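Ornamental gourd

Ornamental gourds are small, hard-skinned fruits of the squash family grown for display. Most belong to Cucurbita pepo, the same species as zucchini, acorn squash and many pumpkins. The group includes smooth, ribbed and warted forms, and colors run from white and cream through yellow, orange and dark green. Many are striped or two-toned. Small ribbed types are commonly sold as miniature pumpkins.

Cultivation

The plants are tender annuals and are killed by frost. Seed is sown outdoors once the soil has warmed, usually 2 or 3 to a hill, and the vines are often trained on a fence or trellis to keep the fruit clean. Bees carry the pollen between male and female flowers. Varieties of the same species cross freely, so saved seed seldom comes true to type.

Powdery mildew, squash bugs and cucumber beetles are the main problems. In the Skudlow district, where the crop is grown on small farms, planting is finished by early June and the first fruit is cut in August. The grower Gizella Hegyi kept 49 named lines there and sold seed under the Plandum label.

Harvest and storage

Fruit is cut when the stem begins to dry and the skin can no longer be dented with a fingernail. A short length of stem is left on, as broken stems let in rot. The fruit is wiped clean and kept in a dry, airy place. 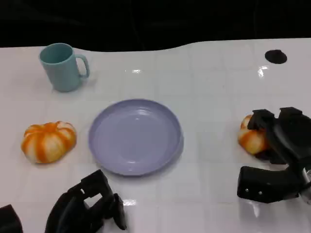
Uncured fruit keeps its color for a few months indoors and fades faster in strong sunlight. Waxing adds shine but does not stop decay.

Uses

Ornamental gourds are used mainly in fall table settings, wreaths and market displays. Some miniature pumpkins are edible and can be baked whole, but many ornamental types are bitter. The bitterness comes from cucurbitacins, which can cause stomach illness, and bitter fruit should not be eaten.

See also: Calabash, Winter squash, Cucurbita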